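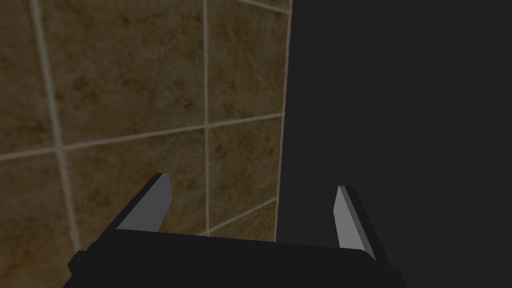
Mur de carreaux bruns et surface gris foncé, image de synthèse.

« Pomham » arrive en juin, et Ravinder Poirier joue gros

Le 6 mai 2025 – Il faudra encore patienter quelques semaines, mais l'attente touche à sa fin pour tous ceux qui suivent de près ou de loin la carrière de Ravinder Poirier. « Pomham », le drame sportif dont on parle depuis l'été dernier dans les cafés comme dans les couloirs des festivals, sortira en salle au mois de juin. La maison de distribution Atetti l'a confirmé hier soir, en même temps qu'elle dévoilait l'affiche définitive et une seconde bande-annonce que les admirateurs du comédien ont aussitôt partagée avec un enthousiasme qui fait plaisir à voir.

Pour ceux qui auraient manqué les épisodes précédents, rappelons que le film raconte l'histoire d'un ancien rameur revenu dans son village natal, Pomham, après une blessure à l'épaule et une brouille de famille dont on ne découvre la cause que tardivement. Il y retrouve un club d'aviron en piteux état, un entraîneur fatigué et une bande d'adolescents qui rament, disons-le gentiment, chacun pour soi. C'est le premier rôle dramatique de Poirier, que le public connaît surtout pour ses comédies (on se souvient tous de la scène du mariage dans « Sternari », que ma belle-sœur récite encore par cœur aux repas de famille).

Derrière la caméra, on retrouve Lorne Dhillon, qui signe ici son deuxième long métrage. Le réalisateur avait d'abord imaginé une histoire de cyclisme, avant de passer une fin de semaine au bord d'un lac et de tomber sous le charme des bateaux qui filaient dans la brume au petit matin. Il a réécrit le scénario en entier, et il en parle aujourd'hui avec beaucoup de tendresse. « Je voulais un sport où l'on tourne le dos à l'arrivée, nous a-t-il confié au téléphone. Ravinder a compris tout de suite de quoi je parlais. Il m'a rappelé le soir même pour me demander quand il pouvait commencer l'entraînement. »

L'entraînement, parlons-en ! L'acteur n'avait jamais mis les pieds dans une embarcation de course et il s'y est préparé pendant 17 semaines, à raison de deux séances par jour, sous la surveillance bienveillante mais ferme de Réjean Arsenault, qui a longtemps dirigé un club de la région. Celui-ci joue d'ailleurs un petit rôle dans le film, celui d'un arbitre bougon, et son épouse Marlene Arsenault a prêté à la production plusieurs fanions et photographies d'époque que l'on apercevra dans les scènes du hangar. Le couple a été invité à la première et Marlene nous a avoué qu'elle hésitait encore entre deux robes, la bleue ayant pour l'instant une légère avance.

Le tournage s'est étalé sur 64 jours, presque entièrement en extérieur, avec les caprices de la météo que l'on devine. Une semaine complète a été perdue à cause du vent, et la grande régate finale a dû être reprise depuis le début quand un des bateaux a été endommagé au ponton. Plutôt que d'employer des doublures, Dhillon a tenu à ce que ses quatre jeunes rameurs tiennent eux-mêmes les avirons, et l'on sent dans la bande-annonce que les grimaces ne sont pas toutes jouées.

Mélanie Bouchard, qui incarne la sœur du héros, hérite pour sa part d'un personnage plus secret. Elle n'apparaît que quelques secondes dans les images diffusées jusqu'ici, assise dans une cuisine, une lettre à la main, et ces quelques secondes suffisent à donner envie d'en savoir davantage. La comédienne, qu'on avait un peu perdue de vue depuis la naissance de sa fille, dit avoir accepté le rôle après une seule lecture.

Reste la musique, confiée au duo Ross, dont la chanson principale tourne déjà à la radio. C'est une ballade assez lente, avec un refrain qui vous accompagne jusque sous la douche – l'auteur de ces lignes peut en témoigner. Un second titre, plus enlevé, sera mis en ligne avant la sortie.

Du côté d'Atetti, on mise beaucoup sur le bouche-à-oreille. Deux avant-premières sont prévues en présence de l'équipe, et les billets seront mis en vente à la fin du mois aux guichets des salles participantes. Ravinder Poirier, lui, a promis de rester après chaque projection pour bavarder avec les spectateurs.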